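Small Label, Long Memory: How Ritlow Kept Its Roster Together
Student project report by Jhosep Benavides
August

I picked Ritlow for my project because my older cousin left a box of their records at our house, and I wore most of them out before I was old enough to understand half the lyrics. So I came to this as a fan first, and I hope you will forgive me if that shows here and there.

The label began with two acts, Starov and Longo, who shared a rehearsal room and, for a while, a drummer. Their first pressing was 3000 copies, sold mostly at shows and through a handful of record stores that liked them.
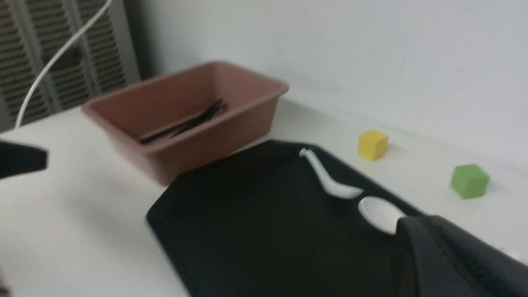
Giorgia Ruggiero felt I was giving the label too much credit at this point, and wrote in the margin of my draft that the stores did the real work, putting the single on at the counter every afternoon until people asked what it was. I think she has a good case, and I have changed the section on sales to say so.

What interested me most was the second wave. Cikent came along when the older groups had slowed down, and the label put them on the road as openers for Longo – 14 shows, small rooms, long drives – before they had a record out at all. By the time the album arrived there was already a crowd that knew the choruses.

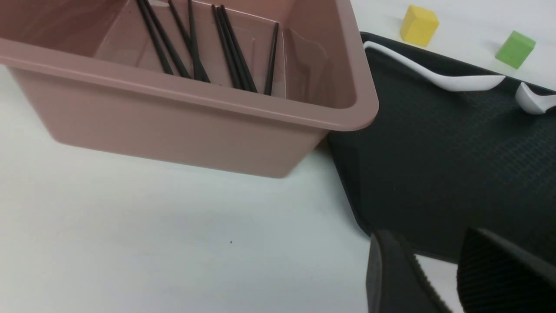 Fig. 2. Chopsticks in a pink plastic bin.

I listened to the whole catalog in order for this report, which took me over 2 weeks of evenings, and I kept notes on who appears on whose songs. The older rappers turn up on nearly every debut, usually for one verse, and then they step back and let the new people have the rest of the record.
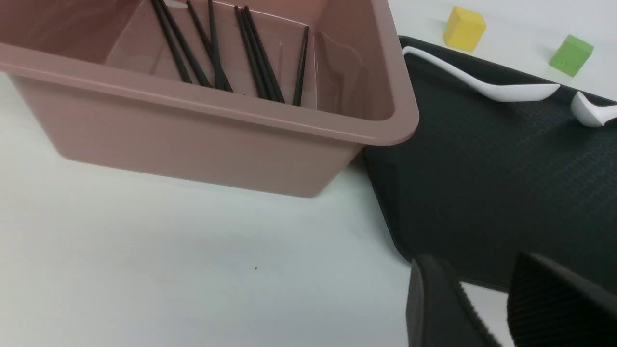

That habit of lending a verse is, to my ears, what makes the catalog feel like one long family conversation. I would love to go further with the producers next term, as I barely got to them.

Related projects
Cassette Trading Before the Internet
Who Gets the Last Verse?
Record Store Counters as Radio

Contact | Copyright Student Music Projects | Back to top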